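Grillden Robotics Club: Questions and Answers

Who can join?
Any student in grades 9 through 12. You don't need to have built or programmed anything before. Students from outside Grillden can come if a parent signs the visitor form.

When do you meet?
Mondays after last period until the late bus. We take a break in February for exams.

What is the whiteboard project?
It is the first project for every new member. Your team writes a program that deals with marker lines on a whiteboard. You start with one simple shape, like a loop or a figure eight, drawn by hand in black.

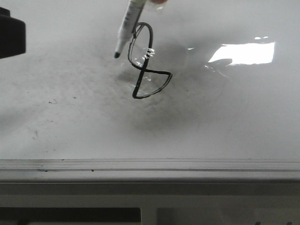
Page last changed: 8/10/20

Do we work in teams?
Yes, 3 to a team. Olanrewaju Olatunji makes up the teams at the second meeting. If you want to be with a friend, tell him before then.

What programming language do you use?
Python. Irén Fülöp teaches a short course at the start of the year for anyone who hasn't used it. It runs for 6 meetings, and you can skip it if you pass her worksheet.

Can I run my code on the arm right away?
No. It has to work in the simulator first. After that you sign up for a slot, and Irén or Jenő Kerekes has to be in the room. Your first run is at slow speed, with the gripper nearly closed and moving near the bottom of the board.
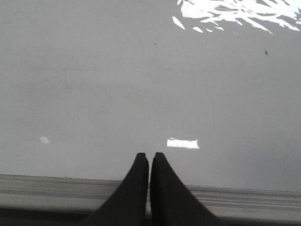
Keep one hand near the stop button the whole time. If you change the code between runs, go back to slow speed.

Do we compete?
Teams that finish the project can enter the Stovik Open. It is optional. Teams that don't go can keep using the arm that week.

Does it cost anything?
There is no fee. Bring your own notebook. Markers and erasers are in the cabinet, room code 3949. Please put them back with the caps on.

Who do I ask about something else?
Leave a note for Jenő Kerekes at the front office.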